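Community > Festivals > How-tos

How to run a lantern walk on your street

Quick version, written between loads of laundry. We did the Flasley one last February, 300 people showed up, so I've learned a few things the hard way.

Pick the route first. Short. Ours went from the Burar bakery down to the creek and back, with 4 stops for music. Avoid stairs, think prams and wheelchairs. Walk it after dark before you tell anyone. Streetlights are brighter than you remeber, and lanterns look like nothing under them.

Then council. Ask about the road closure early, a slow walk on the footpath may not need one. Get the answer in writing. 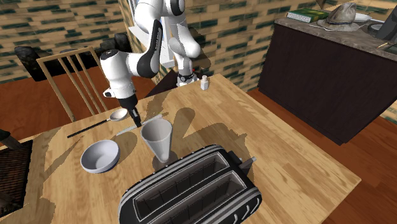

Lanterns next. Tissue paper, willow or cane, PVA glue, battery tealights. No real candles!! Cut paper to size the night before or your workshop will be all scissors and no gluing. We made 200 and ran out, kids want two each. Let them dry overnight, lying on baking paper.

Music. Brass carries, guitars don't. Atieno Lyimo got her drummers in at the front and Hamidreza Nouri's choir at the back, far enough apart that they didnt clash. Tell both the start time is earlier than it is.

Wet weather: clear bags over the lanterns, rubber band at the handle. Looks fine in the dark.

Hand out spare tealights at the halfway stop. Collect the dead ones at the end, colour-coded bucket, big sign.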